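# Written down before anyone switches on

Snædís Ladefoged has spent 11 years writing maintenance procedures for robotic welding cells, most of them at Egilsson, where the Drudton works runs 54 arms over two halls. The current edition of her torch handling rules came into force in April. It has 60 clauses and replaces a document of 158.

"The old one was never wrong," she says. "It was too long to be followed. A fitter with a stopped cell reads one page, so the one page has to hold the right things."

The first rule covers isolation. The cell is locked off by the person doing the work, with that person's own padlock, and the key stays in a pocket until the guard is closed again. Hold-to-run mode on the pendant does not count as isolation. Ladefoged had the point set in bold after an audit by Malou Hallgrímsson, the site safety engineer, found two shifts reading it differently.

"Both shifts had a reasonable case," Hallgrímsson says. "The text said 'made safe'. That is a result. It doesn't tell you what to do with your hands."
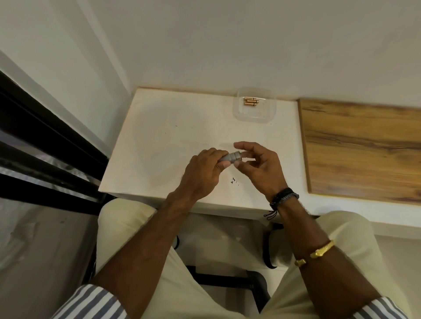 Bench work has its own section, which the earlier edition lacked. Any torch part that can be taken off is serviced away from the cell, on a clear, light-coloured surface. Contact tips are kept together in an open or transparent container, as with the three copper-coloured ones in the clear plastic box at the back of the table, and are not laid down among the tools. Debris such as the dark flakes on the white top is to be wiped away before the next part is picked up. Threads are started by hand. Bracelets, rings and cords at the wrist are permitted at the bench under the present wording and forbidden inside the guard.

Hallgrímsson would like the last rule tightened. "I would have one rule for both places," she says. "People walk from one to the other." Ladefoged has put the change forward for the next edition, where it is marked as open.

The section on return to service is the strictest. After a tip or nozzle is changed, the tool centre point is checked against a fixed pointer at reduced speed, and the reading is entered in the log before automatic mode is selected. If the reading is outside tolerance, the fitter may not correct the program. The torch comes off again and the seating is inspected.

"Altering the program hides a mechanical fault," Ladefoged says. "The weld looks right for a while — then somebody fits a good torch and every point is out."

The log itself is on paper, one sheet per arm, kept at the cell door. Kandommont, which supplies the cells, offers an electronic version. Ladefoged is testing it on one line and has not yet decided how a signature should be recorded.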